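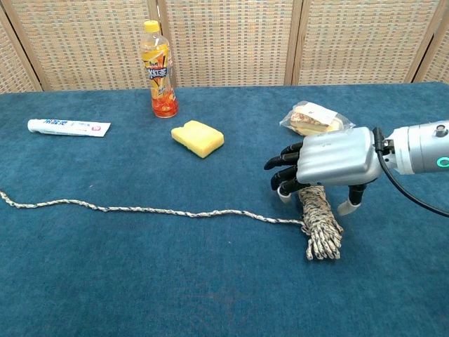
Figure 2. A hank of speckled cord with one long strand left out, on the cloth-covered table.

3.2 Loose ends

Rope does not enjoy being put away. Of the 22 household items in the Clostside inventory, cord drew the longest written complaints, well ahead of fitted sheets. A sponge has one shape and keeps it. A hank has a middle, which behaves, and ends, which do not (Figure 2). Mladenović counts a bundle as tidy once its wraps hold together, whatever the tail is up to. Mansilla wants the tail tucked in as well - a stricter rule, and one his own garage would fail. We adopted the looser definition and allowed 60 seconds per hank. Frayed ends were left untrimmed.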